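Student project report, Automation Lab
Evaluation of the Ernby gripper kit for assembly of computer parts
Author: Azucena Rosales

1. Purpose
The Ernby kit is offered by Vorkness to schools and small workshops. Our department at Arnmont asked if it is good enough for second-year exercises. I tested it in March with two tasks: the memory module and the processor.

2. Working place
The target is a Dell desktop workstation, opened and laid on its side. Its eight memory slots and the processor socket are empty, so the arm can approach them from above.
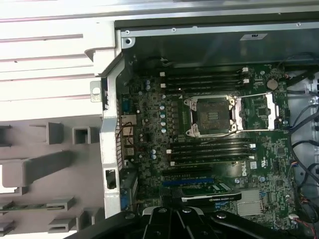
The grip force is set in the software with a value from 0 to 255. The manual gives no units, and I lost one afternoon to find a useful value. For the memory module I stayed at 14.

3. Parts fixture
The fixture plate is sold separately by Ortuño. I taught the pick positions by hand, and this took less time than I expected. 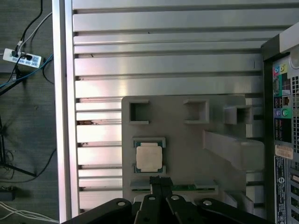
Figure 2. Gripper at the memory module; the processor is in its holder on the grey plate.

4. Opinion
I recommend the kit for the memory exercise. For the processor I would wait for softer finger pads, which Vorkness lists on page 9 of the catalog.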